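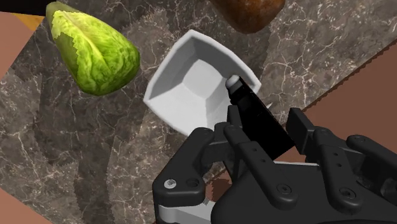
When should I sow lettuce if I want to be picking it all summer? A little and often is the way to do it, starting in the last week of April and putting in another short row every fortnight until the end of July.

We get asked this one more than any other at the Clisley plots, usually by people who have done what all of us did in our first year, which was to tip the whole packet along one long row on the first sunny Saturday and then wonder what to do with a glut in June and bare earth in August. A packet can hold far more seed than you think. The one I have open on the kitchen windowsill says 512 on the back, and I can't imagine the household that wants 512 lettuces at once, however fond they are of salad!

So, a pinch at a time. I draw out a row with the corner of the hoe, no deeper than my fingernail, water the bottom of it before the seed goes in, and cover it with the finest soil I can find. Lettuce seed likes a bit of light and sulks if it is buried. It also sulks in heat, and this catches people out in July, when they sow at midday in full sun, nothing comes up and they blame the seed merchant. Sow in the evening, water with cold water from the butt, and lay an old board over the row for a couple of days if it is very hot, remembering to take the board off again (I have forgotten, more than once, and what comes up is long and white and not much use).

As for what to grow, there are the sorts that make a proper heart and the loose ones you pick a leaf at a time. The cos kinds stand up tall and want more room, a good hand's length between plants, and they need a steady supply of water or they turn bitter. The butterheads are quicker and softer and the slugs think so too. The cut-and-come-again mixtures are the ones I would give to anybody with a window box or a shady corner, and you can start taking leaves when they are as long as your thumb. Leave the middle alone and they will carry on for weeks.

Our ground at Clisley is heavy and slow to warm, and those of you over at Grarnness, with that lovely sandy stuff, can be a good week ahead of us. On the other hand you will be carrying water in May while we are still complaining of wet boots, so I suppose it evens out. If you are on the sand, do dig in some compost before you sow. Lettuce is shallow rooted and hasn't the patience to go looking for a drink.

Slugs, then. I have tried eggshells, grit, beer, copper tape and bad language. What has done most good on my own plot is starting half the plants in trays on the shed shelf and setting them out when they have four or five true leaves, because a bigger plant can lose a bit and get over it. After that it is a matter of going round with a torch after supper. There are worse ways to spend twenty minutes on a mild evening – you hear the owls, for one thing, and you generally meet somebody else doing the same.

A word about thinning, which so many of us find hard. You do have to pull some out. Water the row first, ease the spare ones up with a pencil, and plant them at the end of the bed if you can't bear to waste them. They will sulk for a few days and then catch up a fortnight later than their brothers, and so you have made yourself a second sowing without opening the packet. The very small ones can go straight into a sandwich.

If a plant starts to stretch up in the middle it is going to flower, and no amount of watering will talk it out of it. Cut it that day and eat what you can, as the leaves get bitter very quickly. I do let one good plant go over each year and save the seed in an envelope, though I am careful to choose the last to bolt and never the first. It takes a good while to ripen and the plant looks dreadful by then, so put it somewhere you needn't look at it.

Looking further ahead, the hardy winter kinds can go in from late August, and with a cloche or a bit of fleece you can still be cutting leaves in November. They are tougher and need a sharper dressing. I like mine with mustard.

Now for the notices that go with all this. The seed swap is at the Davport hall on Thu 27 April, doors open at 2, and there will be a lettuce tray on the first table as you go in, with small envelopes and pencils so that you can take a pinch of several kinds. Please write the name on the envelope as you fill it and not when you get home. If you are bringing saved seed, put the year on as well. Lettuce keeps for three or four years somewhere cool and dry, but after that it gets patchy.

The number 23 bus stops outside the hall. Parking is tight with the road up, so do share lifts from Grarnness if you can. Tea and cake as usual, and a plant stall at the back with young cos and butterheads for those who would like a head start. Bring your own bags or boxes, please, as we ran out last time and somebody went home with seedlings in their hat.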